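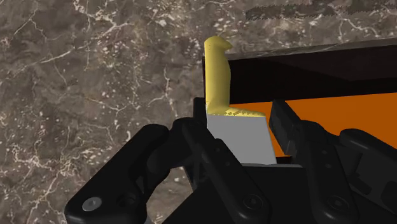

4. Results and Discussion

4.1 Tied matches and the second overtime

The coded sample holds 1,266 college soccer matches, of which 300 went to overtime under the rules in force at the time. Overtime here means up to two ten-minute periods, with the first goal ending the match and, if no goal comes, a draw that sends everyone home mildly annoyed. Our interest is in the second period, which coaches talk about as if it were a separate sport.

Two people coded the matches. Jeptoo Obura took the play-by-play logs and Godfrey Rugemalira took the video, where there was video. Some of it had been shot from a press box behind a flagpole. When the two sources disagreed on the time of a shot, we kept the log. When they disagreed on whether there had been a shot at all, we kept the video, on the theory that a student statistician in the rain has other things to think about. Disagreements of the second kind came up in 16 matches and do not change any result reported below.

Shots per minute fell from regulation to the first overtime and fell again in the second. This matches the earlier account by Ghasemi, who put the drop down to tired legs. We have no quarrel with tired legs. But fatigue ought to hurt the teams with short benches most, and in our sample the drop was much the same for teams that used few substitutes and teams that emptied the bench by the hour mark. If fatigue were the whole story, somebody's fresh sophomore winger should have shown up in the numbers by now.

A better guide was what the draw was worth. Teams that needed a win to reach their conference tournament went on shooting at close to their regulation rate. Teams for whom a tie was good enough stopped shooting, more or less, and discovered a sudden fondness for the corner flag. The pattern held at home and away. It was stronger late in the season, when the table could be read without a calculator.

4.2 What the coaches said

Before coding began we asked coaches at 40 programs how their teams play the second overtime. The survey was short and the answers were shorter. Most said their side "goes for it." A few added that the opponent usually does not. These two claims can't both be true of a group of coaches who spend the fall playing one another, and the logs side with the opponent.

One reply deserves a longer look. The coach at Cornum wrote that he pulls a forward at the start of the second overtime and puts on a third center back, "to give us a platform to attack." We checked. Cornum's platform produced a single shot across all of the second overtimes we coded, and that one was a cleared ball that carried on the wind. To be fair to the coach, his team did not concede either, and it qualified for the tournament on the strength of its ties. As a plan for avoiding defeat it was excellent. We only note that it was entered in the survey under attacking tactics.

Sallov went the other way. It pushed both outside backs forward in every second overtime it reached, won several that way, and lost more. The coach reported no regrets, and the parents who wrote to the student paper reported a number of them. With one team we can't say if the approach was sound and unlucky or just unsound, and the won-lost record is no help in choosing.

4.3 Goalkeepers

We expected saves to decide a good share of the overtime matches. They did not, mainly for lack of anything to save. The average goalkeeper in the second overtime touched the ball more often from back passes than from shots. Save rates on what shots there were looked a little better than in regulation, but this fades once distance is taken into account. Late shots tend to come from far out, struck by a player who can see the clock and has run out of other ideas.

Distances were estimated with the Clastatov grid, which divides each half of the field into zones and gives every shot the value of the zone it came from. The grid was drawn up for full-size fields, and several in our sample were narrower than that. Shots from the wings at those schools are therefore scored as if they were taken from slightly farther out than they were. We reran the model without the narrow fields and the estimates barely moved.

4.4 Limits

The sample leans toward schools that keep their old logs online, which favors larger athletic departments and those with one very stubborn sports information officer. Weather was recorded unevenly. "Fine" appears in the logs as a description of conditions ranging from sunshine to what the video shows to be sleet, so we left weather out of the model. We also had no measure of how far a team had traveled that day, though a long bus ride home may well shape how badly anyone wants another ten minutes.

Nor can we say what a team knew about other results. A side that needs a draw at kickoff may need a win by the final whistle, depending on a match two states away and on how good the phone signal is near the bench. We coded each team's position as it stood before kickoff and left it there.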